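About Us

Hi, we're Erkemlow! We collect examples of people doing ordinary work with their hands, and we turn those examples into training material for robots that have to learn the same jobs. Most of it happens in kitchens. Real ones, with a gas pipe on the wall and more bowls than anyone has shelf space for.

I started the company after a few years of working on robot arms in a lab (very clean lab, very white table, three colored blocks). The arms got wonderful at the blocks. Then you'd put down a soup bowl and everything fell apart, and I'd drive home thinking about how many soup bowls there are in the world and how few of them our poor machine had ever met. So I went looking for the bowls.

How we work

We use hand-held grippers. A person holds one, squeezes it, and does the task the way they'd normally do it, while a camera on the gripper records what the fingers are up to. You don't need a robot in the room at all, so we can work in a narrow apartment kitchen where a full-size arm would never get past the door. It also means the person who knows the kitchen is the one setting the pace, and people who know their own kitchen move through it beautifully.

A session usually starts around the sink and the counter next to it. We ask people not to tidy up for us (they always want to tidy up for us!) and we leave the chopsticks and the kettle and the leftovers where they are. A learning system that has only seen bare counters will have a hard time on a real one. 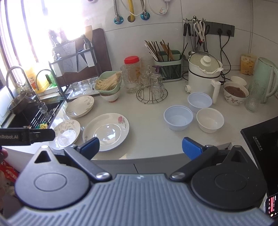
Plates, bowls and a gripper at the counter.

Each try at a task is one example. Pick up the bowl, put it on the plate, let go, back off. Then again from a slightly different spot, with the plate turned a little, or with the light changed because a cloud came over. We keep the clumsy tries too, as long as they're labeled properly. A fumble followed by a good recovery is some of the most useful stuff we have, and I will happily bore you about this if you ever visit.

Our biggest collection so far is called Nurna, and it's all dishes: stacking, unstacking, moving things to and from the sink. It has 507 examples that passed our checks. I know that sounds small next to the giant numbers people like to put on slides, but every one of them has been watched start to finish by two reviewers, and when the two disagree about where a grasp begins, they sit down together and sort it out. It's slow. We like it slow.

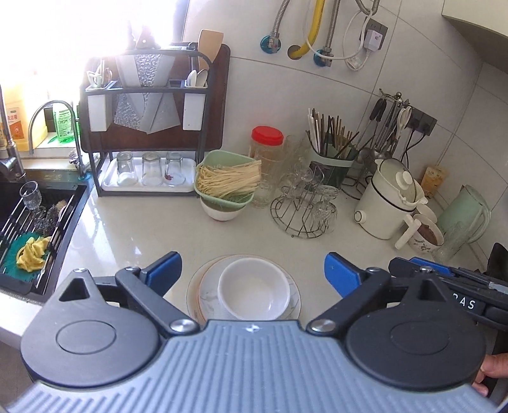

Stacks are a good case of what keeps us busy. You and I lift the top bowl without a thought, but a learning system has to work out where one dish stops and the next one starts, and white on white on white doesn't help it much. Glasses are worse. Clear glass picks up whatever is behind it, and next to a bright window it can nearly vanish, so we make a point of recording in the morning and again in late afternoon in the same kitchen.

Our second project, Kun, is newer and covers cooking tools: spatulas, ladles, tongs, the things that hang from racks and swing when you touch them. We began recording in July and we're still arguing about how to label a ladle that's halfway off its hook. Ask me again in a few months.

Who we are

There are four of us full time, plus the people who lend us their kitchens and their patience. Two rooms, one long table, a big shelf of spare finger pads. Everybody here does sessions, me included, and everybody takes a turn at reviewing, because it's much easier to write a sensible instruction once you've had to follow a silly one yourself.

The software we use for sorting and labeling is our own. It's called Bivar, and it started life as a spreadsheet with far too many tabs. You can jump to the moment the fingers close, mark it, add a note and go on to the next try without taking your hands off the keyboard.

About your kitchen

If you'd like to host a session, we'd love to hear from you. We agree with you beforehand on which rooms we record in, we cover up mail and family photos, and you can look through the recordings before they go anywhere. You'll get paid for your time and we wash whatever we use. Small kitchens are very welcome, and odd dishes even more so. Write to us through the contact page and tell us what's in your cupboards!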